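From: Zuzanna Szewczyk
To: Utwood writers list
Subject: Re: Ghostwriting rates and the credit line

Temitope Adeyemi wrote:
> A client wants me to write his memoir, 292 pages, and he asks for
> one flat price. He also wants no mention of me in the book. Do you
> charge more when your name is left out? And how many rounds of
> changes do you include?

Dear Temitope,

I have written three books for other people, all through Lemieux, so please take this as one person's experience.

I do charge more when there is no credit. For my second book I added a separate line to the contract for this, and the client accepted it without discussion. If you put it inside the flat price, he will not see it, and later he may ask for a discount on the whole sum.

On the rounds of changes, I include two. The first is after the outline and three sample chapters, the second is after the full draft. Everything later is by the hour. My first client sent me 172 comments after what I believed was the final text -- and I did all of them for free. Please do not repeat this. 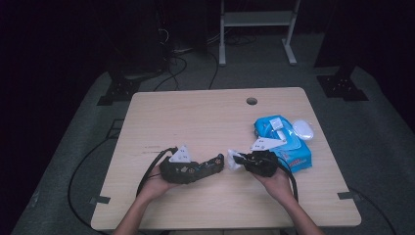
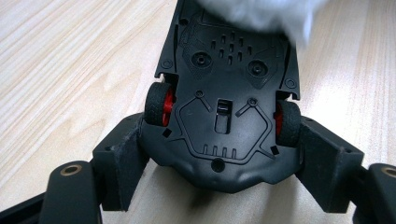 You should also ask him early how he wants to be interviewed. Some people speak well only when they have an object in front of them, so I ask them to bring a few things from home. Even a small thing like an old toy car can be enough to begin a chapter on childhood, and you get better sentences than from a list of questions. I record everything and type it myself, which is slow, but then I know his voice before I write one page.

Manon Cormier has a good sample contract. I can ask her if she agrees to share it with the list.

Regards,
Zuzanna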